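Section 4. Rim grasps with Garba

Read section 3 first if Wornon isn't running yet. No detections, no grasps, and Garba won't tell you that in plain words – it just sits at "waiting on scene".

Covers: connecting Garba to the perception output, setting the table plane, setting up rim grasps for bowls and cups, first dry run, first real lift. Does not cover place planning (section 5) or anything two-armed.

4.1 Before you start

You need:

- Uneo controller up, arm homed, no red items on the status page
- Wornon publishing detections, camera calibration done after the last time anyone moved the camera
- gripper config loaded (long fingers, the straight ones. The short set has its own file, don't mix)
- a cloth on the table. Plain, dull, one color
- a hand on the stop button for everything from 4.5 on

CAUTION: Garba plans against the scene it was last given. If somebody reaches in and shifts a bowl between plan and execute, it will go where the bowl used to be. Replan after touching anything on the table. Yes, also if you put it back.

4.2 Connecting to Wornon

1. Open the Garba panel, Sources tab.

2. Pick the Wornon feed from the list. If the list is empty, hit Refresh twice. Once is not enough, known bug, Raíssa Nogueira has the ticket.

3. Set the frame to table_base. The default is camera and it is the wrong one for us.

4. Set Min score to 56. This is percent, whole numbers only, typing 0.56 gets you zero and then every highlight on the cloth becomes a cup.

5. Press Lock scene. Item outlines should show up in the 3D view and stay put.

6. Compare the list with the table. Every dish should have one entry. Two entries for one dish – raise Merge distance a notch. One entry for two dishes – lower it.

NOTE: Bowls sitting one behind the other from the camera's side often come back as a single blob, more so if they're the same color. Lowering Merge distance helps some. Sliding one bowl over by a hand's width helps more.

NOTE: Nested cups get one entry. Garba treats the stack as one tall cup and will pick the whole thing up. There is no unstack.

4.3 Table plane

1. Clear the area where you'll press down, the cloth itself stays on.

2. Plane > Touch. Jog the closed fingers down at the first spot until the contact light comes on. Save.

3. Repeat at the other spots, 4 in all, near the corners but not over the edge where the cloth hangs down.

4. Press Fit. Residual should be green. Yellow is usable for bowls, not for flat dishes. Red, do it again, and smooth the cloth first.

5. Set the floor margin. Leave it at 12 mm unless you have a reason. Ludmila Danko ran it tighter in April for the shallow plates and it worked fine, but that was with a fresh plane every morning.

Folds in the cloth count as table as far as the fit goes. A crease under a touch point tilts the whole plane and then the far side is off by more than you'd think.

4.4 Grasp families

Garba has three families for dishware. Turn on only what you need, planning time goes up fast with all of them on.

Rim-in. One finger inside, one outside, approach from straight above. Default for bowls.

Rim-hook. Same contact but the wrist comes in at an angle, from whichever side has room. Needed when the arm can't get directly over the bowl without hitting its neighbor or its own column. Slower to plan.

Body. Both fingers outside, for cups. Only works if the cup is narrower than the full opening, so check the max width in the gripper file.

To set up:

1. Families tab. Tick Rim-in and Rim-hook for class "bowl". Tick Body and Rim-in for class "cup".

2. Finger depth: how far the fingers reach below the rim. Start shallow and go deeper a little at a time. Too shallow and the bowl swings, too deep and the fingertip bottoms out in anything plate-like.

3. Wide shallow dishes need their own entry. Class > Duplicate, name it something you'll recognize, set finger depth to the lowest value, turn Rim-in off. They come up nearly flat otherwise and bend the fingers on the way.

4. Grip force: use the soft preset for plastic. The medium preset will squeeze a thin bowl out of round and then the pose estimate after the lift is garbage.

5. Seed. Put in 247. Any number works, but if everybody uses the same one we can compare logs without guessing. If you change it write it in the run note.

6. Save as a profile. Not "test". There are already far too many called test.

4.5 Dry run

1. Select a target in the item list. Start with a bowl that has clear space on at least one side.

2. Press Plan. Takes around 12 seconds the first time while the collision map builds. Faster after.

3. Scrub through the ghost arm with the slider. Look at the elbow as well as the fingers. Everyone watches the fingers.

4. Watch where the held item goes. Garba adds the bowl to the arm model after the grasp, but only if Attach on close is ticked. It is not ticked by default. Tick it.

5. If the plan swings over tall cups, set Carry height to Clear all. Default is Clear target only, which looks at the dish you're lifting and nothing else.

6. Execute > Hover. The arm does the approach, stops above the rim, and waits. Fingers should sit one each side of the wall. If both are on the same side, back off, check calibration. Do not fix it with the offset box.

CAUTION: Hover is a real motion. The arm moves. The name has fooled people.

4.6 First lift

1. Speed to the lowest step. Hand on the stop.

2. From Hover, press Descend, then Close. Wait for Grip OK on the Uneo page. Not the Garba one, it lags.

3. Press Lift.

4. Let it hold at the top until the re-estimate comes back. Wornon takes another look at the item and sends Garba the actual pose in the hand. A rim-held bowl almost never keeps the angle it had on the table, and a steep tilt is normal, past vertical is okay too. What matters is that the re-estimate agrees with it.

5. Check that the items underneath and behind are still in the list. A bowl in the air hides whatever's behind it from the camera, and Wornon drops hidden items after a bit. Turn on Keep occluded (Sources tab, bottom). With it on, hidden items stay at their last known spot and the planner goes on avoiding them.

6. If the item list is right and the pose is right, you can go on to placing. If not, Lower, Open, Retreat, in that order, and replan.

Same layout for colors and classes as the Prallomham demo profile, load that one if you want something known to compare against. Target is the green bowl in all of these.

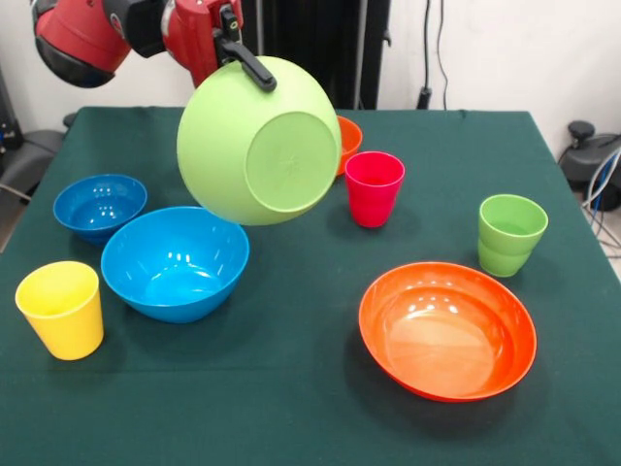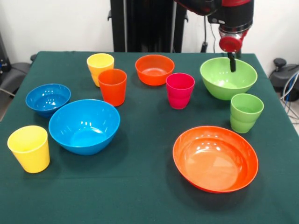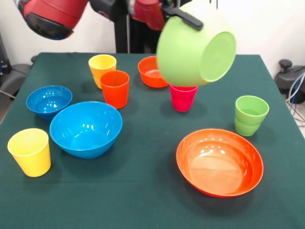

Turning between the lift and the place is handled by Reorient. Two settings, both on the Carry tab.

Reorient in place – wrist only, arm stays where it is. Quick, but it will run out of wrist travel on some grasps and stop halfway with a "joint limit" message. Not dangerous. Press Unwind, try again with the other approach side.

Reorient on route – turns the dish while moving to the place pose. Smoother, needs Carry height at Clear all or it will refuse. Use this one once you trust the scene.

Whichever you pick, set Max tilt rate low for anything you aren't sure of. A fast flip with a shallow grip and the bowl pivots between the fingers, then the re-estimate is stale befor the place even starts.

4.7 Common trouble

"No valid grasp" on a bowl that's plainly reachable. Usually a neighbor inside the finger clearance. Try Rim-hook alone with Rim-in off. Still nothing, look at the plane. A plane set too high eats the bottom of every dish and Garba thinks there's no wall to hold.

Fingers land short of the rim, always on the same side. Camera got bumped. Redo calibration, section 3.

Fingers land short, different side every time. Glare. Shiny bowls under overhead lights give bright spots on the inner wall and Wornon reads them as holes in the depth. Turn on Fill highlights, or switch off the row of lights nearest the arm if you can.

Grip OK comes and goes during the lift. Finger depth too shallow, or worn pads. Look at the pads.

Held item jumps in the 3D view right after Lift. Re-estimate matched it to another item of the same color. Set Match by class and size, untick color.

Planner picks the long way around. Check for ghosts in the item list, left over from an earlier scene. Clear scene, Lock scene, plan again.

Arm stops at the top, no message. It's waiting on the re-estimate and the feed dropped. Sources tab, Refresh (twice).

Garba panel frozen but the arm is still moving. Stop button. Then restart the panel, not the controller. Restarting Uneo loses the home position and you get to do all of section 2 again.

4.8 What to write down

Run note goes in the same folder as the log. Minimum: profile name, seed if you changed it, which families were on, whether the plane was touched that day. If the grasp was Rim-hook put the approach side in too, the log has it but nobody can read that field without the script.

Screenshots of the 3D view are nice to have. Save the scene file either way, you can't rebuild it from a screenshot.

Profiles that work go to Raíssa for the shared list. Ones that don't, keep them, rename with "bad" at the front, one line on what it did.

Next: section 5, placing and stacking. Leave the arm at Retreat and Attach on close ticked, section 5 assumes both.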